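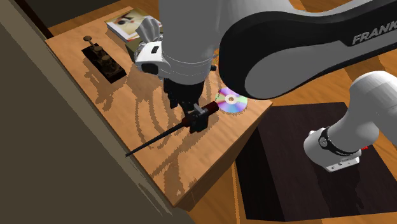
How far ahead should I make henna paste for a wedding party?

posted by skarby_lane

Hi everyone! My cousin is getting married in October and I volunteered (okay, begged) to do the henna for the guests at her mehndi party. A real artist is doing the bride, thank goodness, so all I have to worry about is small designs on hands for whoever wants one. I have been practicing on my own left arm since spring and I love it so much, but I have never made paste for more than one evening at a time.

My trouble is the timing. The party starts at 4 p.m. at a hall that's a two hour drive from me, and I have family staying the night before, so mixing everything that morning is not going to happen. Can I make the paste early and freeze it? Does it lose color? I mix mine with lemon juice, sugar and lavender oil, and usually leave it out overnight in the kitchen before I put it in cones.

Also, how much powder do I need? The guest list is up to 130 people, though plenty of those are uncles who will be standing by the food. My last bag was 200 grams and I have barely made a dent in it, but then it was only me and my arm.

And if anybody has simple designs that look like more work than they are, please share! I can do a decent paisley and a wobbly lotus. Thank you thank you!

julta_henna
Member, 1,114 posts

Oh, you are going to have the best time! Guest henna is my favorite kind. Everyone is in a good mood and they love whatever you give them.

Yes, freeze it! I freeze every batch I make. The thing to get right is when you freeze it. Mix your paste, let it sit until the dye releases (press a little on your palm for a few minutes, wipe it off, and look for a bright orange mark), and then strain it, fill your cones, and get them in the freezer that same day. Dye release depends on the powder and how warm your kitchen is, so go by the palm test and ignore the clock. If you leave paste sitting out for days after it has released, the stain gets weaker and weaker, and freezing it then won't bring it back.

I lay the cones flat in a zip bag, squeeze the air out, and put that bag inside another one. They keep for months. For your drive, put them in a cooler with ice packs straight from the freezer. Take out a few cones at a time when you get to the hall and leave the rest cold. They thaw fast at room temperature. Please don't microwave them! I did it once and had a burst cone and a very green microwave.

On amounts, 200 grams of powder makes a LOT of paste. For small guest designs (a strip down the finger, a flower on the back of the hand) one bag that size would cover your party and I'd expect you to take some home. The real limit is your hands. Even if you are quick, you can't draw on everyone in one evening, so see if you can rope in a friend, or set out a sheet with four or five designs and let people point at one. It saves so much chatting about what they want, and the line moves.

Easy designs that look fancy: a vine that starts at the wrist and runs on a slant up to the index finger, with leaves off both sides. Little dots in a row, getting smaller, at the end of absolutely anything. A round mandala in the palm with the fingertips filled in, too, which is very traditional and very forgiving. Your wobbly lotus will be fine with dots around it, I promise.

Oh, and bring pins for the cone tips, a roll of paper towels, and baby wipes. Tell people to leave the paste on as long as they can stand it and scrape it off, no water till the next day if they can help it. The color starts out orange and deepens over a day or 2, so warn them or they'll think it didn't work!

rashidi_aunty

What a lovely thing to do for your cousin. Agree with freezing. I would only add, use less sugar if the weather is damp that week, the paste gets stringy and pulls. And ask about skin allergies before you start, some people react to the oils. For small children I leave the essential oil out completely and make a separate plain batch, fresh, with just powder, sugar and lemon juice. Mark those cones with colored tape.

Please never buy the "black henna" they sell for quick color. It can have hair dye chemicals in it and people have been burned by it.

furen77

no idea about the freezer but at my sister's we put the henna table right next to the dance floor, big mistake, everybody got bumped!! put it in a corner with good light. have so much fun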